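How to Start a Prayer Partner Program for Hospital Night Workers

Many churches pray for the sick, but the people who care for the sick at night are easy to forget. They sleep when the congregation meets, and they eat alone at strange hours. In our parish we began a small prayer partner program for them, and other churches have asked me to write down how we did it. I am Percy Condori, and I coordinate the program together with Consuelo Sánchez, who was a night nurse for many years before she retired.

We call the program Wallance. You can choose any name, but choose a short one, so that a tired person can remember it.

Step 1. Speak with the chaplain before you speak with the church

Most hospitals have a chaplain or a spiritual care office. Make an appointment and bring one page that explains what you want to do. Our page had four short paragraphs: who we are, what we offer, what we will not do, and who is responsible if there is a problem. The third paragraph was the one that the chaplain read twice. We wrote that we would not enter patient areas, would not ask about patients, and would not give out printed material inside the building without permission.

If the chaplain says no, accept it with kindness and ask if you may come back in December, when many offices plan the next year. You can still serve night workers who already belong to your own congregation.

Step 2. Find the first partners

Start with a small group. We began with 8 partners and it was enough. A partner is a member of the church who promises to pray for one worker by name, every week, for 60 days. After this period the partner can stop without any shame or continue for another 60 days. A promise with an end is easier to keep than a promise without an end.

Look for people who are steady. Some of our best partners do not like to speak in public and have never led a Bible study. Please ask each one in person. An announcement from the front of the church brought us many kind smiles and two names.

Before they begin, meet with all of them one time and explain these rules:

Pray for the worker by first name only when others are present.
Send one message each week, and do not expect an answer.
Never send a message between 9 in the morning and 3 in the afternoon, when the worker is probably asleep.
Do not give medical or legal advice.
If the worker tells you something that worries you, call the coordinator the same day.

Step 3. Let the workers choose how much contact they want

We prepared a simple card with three choices. The worker can ask for prayer only, for prayer and a weekly message, or for prayer, a message and a meeting with the partner for coffee. The card has a line for a first name, a line for a phone number and an empty space for requests. The phone line is optional.

At the beginning I thought that everybody would want the coffee. Most people marked the first choice. Consuelo was not surprised. She told me that after a difficult shift she did not want one more conversation, but it helped her to know that a person was praying. 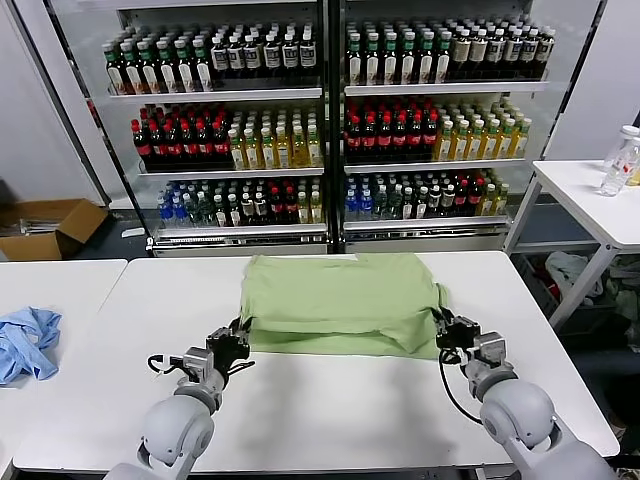

When you match a worker and a partner, do it slowly. We match women with women and men with men, and we avoid matching two people who work in the same department. If the worker speaks another language at home, we try to find a partner who also speaks it. Prayer in your first language goes to a deeper place, and I say this from my own experience.

Step 4. Write the weekly message

Partners often worry about this part, so give them a model. Ours has a greeting, one verse and one sentence of prayer. For example:

"Good evening, Ana. I am reading Psalm 121 this week: He who watches over you will not slumber. I am asking God to give you strength tonight and good sleep tomorrow."

This is enough. Long messages feel like homework for the person who receives them. Do not add invitations to church events every week. One invitation at Easter and one at Christmas is fine, if the worker has chosen to receive messages.

Step 5. Hold a short prayer hour at the right time

Our prayer hour begins at 6:30 in the evening, before many workers leave home for the night shift. It happens in Room 621 of the parish center – the number is strange because the building has only one floor. We open with a psalm, keep ten minutes of silence, read the requests from the cards, and finish with a blessing for those who will work that night. Workers may leave at any moment.

Step 6. Take care of the cards

Keep the cards in a locked drawer. When a worker leaves the program, destroy the card and tell the partner. We do not copy requests into e-mail or into the church bulletin, even when the news is good, unless the worker gives permission.

Step 7. Meet with your partners again

After the first 60 days, invite the partners for a simple meal. Ask each one if the promise was too heavy, and listen well to the answer. One partner of ours changed from messages to prayer only, and she has continued with joy. Then ask who would like to begin again, and give each person one week to decide before you prepare the new list.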